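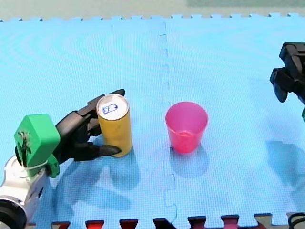

In July I took over the care of the cell we call Hatum, and I promised Harriet Ostrowski that I would write down how I look after it. She had it before me and kept everything in her head, so this is for the next person too.

I start with the green bracket between the wrist and the hand. It is 3D-printed, and a printed part can crack quietly near the screws. I shine a torch along each edge and then push the hand gently from side to side. If I feel any play, I stop and tighten the screws with the short key — never the long one, it is too easy to use too much force. In my first month I spoiled 2 brackets like this, and Harriet was very patient.

After that comes the cable tie. It must sit close to the bracket but still let me slide a fingernail under it. I change it whenever the plastic has turned stiff.

Then I wipe the fingertips with a damp cloth and let them dry, and I check the mat. The foam tiles creep apart at the seams, so I press the teeth back together by hand.

The last step is the grip test. I use a tall, slim drink can and a plastic cup, and I ask for 100 closings of the hand. My best morning so far is 91 good ones. When the score falls, I look first at the thumb, which needs to press low on the can. If it has moved up even a little, the can leans and slips out. I set its zero position again and repeat the test from the beginning.

The whole routine takes me until 11, with one coffee. I still have not found why the lowest joint of the thumb clicks when the room is cold. I will open it next month, if the spare parts come.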